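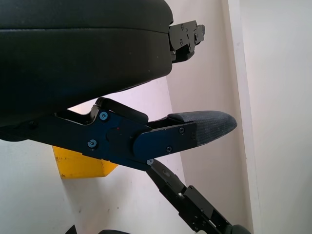 The purchase price of a Kinton two-arm station covers the arms, the wrists, the controller and one pair of hands. It does not cover the parts that wear, the table, or the time needed to get the station working. This section is for the person who has to put a number on all of that before an order goes in. Start at the fingertip and work back. The gray pad on the end of the finger is a wear item and has its own order line. The hex-socket screws in the blue housing and the linkage below it are service parts, and they are ordered by the finger. Brackets and wrist covers are ordered by the arm.

Read the whole section before you fill in the planning sheet. Steps 1 to 4 can be done at a desk. Steps 5 to 8 need access to the room.

2.1 Before you ask for a quote

1. Write down the first task the station will do. One sentence is enough. "Pick up small blocks from a table and put them down in a marked spot" is a usable sentence. "General handling" is not, and Beyene will send it back.

2. List the objects by size, weight and surface. Measure them yourself. Catalog dimensions often leave out a lip or a handle, and that can change the hand you need.

3. Decide on one arm or two. A second arm can be added later, but the base and the controller have to be the two-arm type from the beginning. Changing the base after delivery costs more than the difference in the original quote.

Note: If you expect to add the second arm within the same budget year, ask for both prices on one quote. The price of the second arm is then held until the quote expires.

4. Send steps 1 to 3 to your Beyene sales contact and ask for a written quote that shows hands, pads, service parts and freight on separate lines. Do not accept a single bundled figure. You will need the split for section 2.2.

2.2 Wear parts and spares

Budget wear parts as a yearly running cost and keep them out of the capital request. Pads go first. At Potetden, where Oksana Karpenko keeps the parts log for the Kinton stations, the first full year used 144 pads against a plan of 134. Most of the overrun came in January, when a new group of operators started. Your own use will depend on the task, the surfaces and how often the fingertips touch the table.

Look at the pads at every shift change. The point is where to look first. A pad that is slightly frayed there can stay in use for light blocks and similar objects, but put the replacement on the bench and note the date. Change the pad at once if the fabric or rubber has lifted along a side.

Caution: Power down the wrist before you handle a fingertip. The finger joint can close on a hand even when the arm is holding still.

Order these with the station:

- Fingertip pads, enough for 6 months
- One complete spare finger for each type of finger in use
- Two sets of finger screws
- One link plate with pivot screw
- One wrist bracket

Spare brackets are the line most often cut when a budget gets tight. Leave it in. The lead time for brackets is longer than for pads, and a bent one stops the whole arm. 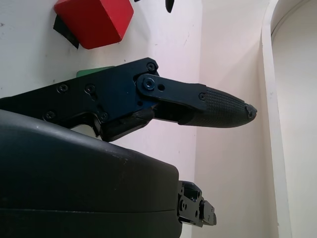 2.3 The room and the table

5. Measure the floor area with the arms stretched out to the sides, then add the walkway your site rules call for. Mark it with tape and leave the tape down for a few days. People will walk through it and you will find out where the real path is.

6. Choose the table. A plain matte top in a light color is easiest to work with. We use the Stukau fixed-height table, and the quote should include leveling feet. Height-adjustable tables cost more and have to be locked and checked before each run, so allow for the operator time as well as the price. A glossy top gives reflections that upset the cameras.

Walls near the table should be plain too. Scuffs and small marks are harmless. Posters, windows and anything that moves should be covered or kept out of view, and if you need panels for this, put them on the room line of the sheet and keep them off the equipment line.

7. Check power and cables. Each arm has its own cable, and it needs slack to hang in a loop beside the forearm. Allow for cable covers on the floor and one spare cable per station. Do not plan on extension cords.

8. Set up a starter object set. Three small cubes in clear colors - red, green and yellow work well - and a flat black strip to mark the target spot are enough for acceptance checks. This is the cheapest line in the whole budget and it is regularly forgotten. Buy a second set at the same time so that both sets match.

Keep a cloth and a soft brush at the table and add them to consumables. Dark specks build up on a white top and they show in the recordings.
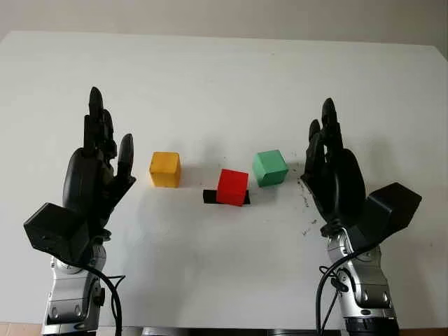 2.4 Filling in the planning sheet

The sheet has 4 blocks: station, wear parts, room, and labor. Fill them in that order. Leave nothing blank. If a line does not apply, write zero and your initials.

Station: copy the figures from the written quote. Include freight and insurance.

Wear parts: take the yearly pad estimate and add the spares from section 2.2. Do not use the supplier's minimum order as your estimate.

Room: table, panels, cable covers, tape, objects, cleaning supplies.

Labor: unpacking, mounting, calibration, operator training. Roughly half of the sheets we get back have this block too low. Calibration has to be repeated after any change of hand, so if you plan to swap hands during the year, count each swap as a separate calibration.

Note: Training hours are charged to the department that sends the operator. Agree on this in writing before the order is placed.

When the sheet is complete, send it with the quote to Marlene Barbosa in purchasing. Sheets that arrive before noon are reviewed the same day. If the quote has expired by the time of the review, ask Beyene to reissue it and attach both versions.

For mounting the arms to the base, go to section 3.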